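Appoint the Clerk, Elect the Council

The Gurkley town clerk is elected to a four-year term. The office issues licenses, keeps the minutes, certifies petitions and prints the ballots. None of these tasks involves a policy choice. State law sets the fees, the deadlines and the forms, and a clerk who departs from them can be taken to court.

Voters are therefore asked to choose between candidates on grounds that have little to do with the work. In the last race, Stepan Hladun ran on road repair and Michalis Manolakis ran on property taxes. The clerk controls neither. Hladun won by 42 votes and has, by most accounts, kept decent records. The result says little about the method.
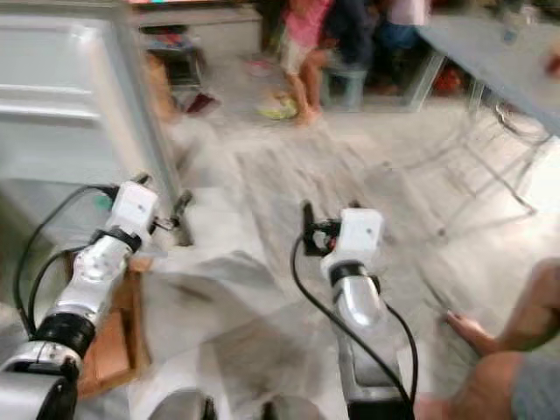

Page last changed: November, 4:20 p.m.

The usual defense of an elected clerk is independence. A clerk who answers to the council might lean on a petition count to please it. The risk is real, but it can be handled in the charter. Zavach made its clerk an appointed post with a fixed term of six years and removal only for cause, by a two-thirds vote. Petition counts there go to a second reader from the county whenever the margin is under 200 signatures.

Election carries its own conflict. A sitting clerk prints the ballot on which the clerk's name appears. The Gurkley charter has no rule for this - the deputy steps in by custom, and the clerk appoints the deputy.

There is also the matter of skill. The charter asks that a candidate be 18 and live in town for 30 days. Lins requires two years of records work before it will consider an applicant. A town that would not elect its water engineer should apply the same test to the person who certifies its elections.

The charter review opens this winter. The change needs one amended section and a vote of the town, and it could take effect when the current term ends.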